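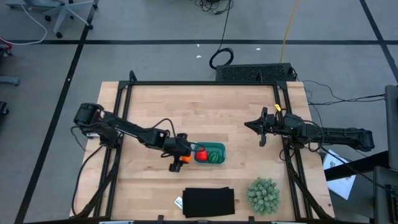 Tùng Thái asked whether the spelling list could ship without the place names, and as of this version it can. They now sit in their own file.

# Prillthorpe Word List

Plain-text word lists for checking the spelling of Vietnamese family names, given names and street names in English-language mailings.

## Files

- `family.txt`: family names with full accent marks, such as Đặng
- `given.txt`: given names, same format
- `places.txt`: street and town names
- `plain.txt`: all of the above with accents removed

One entry per line, UTF-8, sorted by the unaccented form.

## Use

Load the files you want in Brendik or any checker that takes a custom dictionary. Restart it after loading.

## Known gaps

Double given names are split at the space. Older spellings with "y" for "i" are only in `family.txt`.

## Changes

Mon 17 June: moved places to a separate file, fixed 45 entries with the wrong tone mark.

Comments (3)

Nga Ông
Sorting works now, thanks. Could you add a file with the accented capitals?

Hậu Đào
Brollgate's checker drops the đ unless you save without a BOM.

Ánh Văn
Same for me. Saving again fixed it.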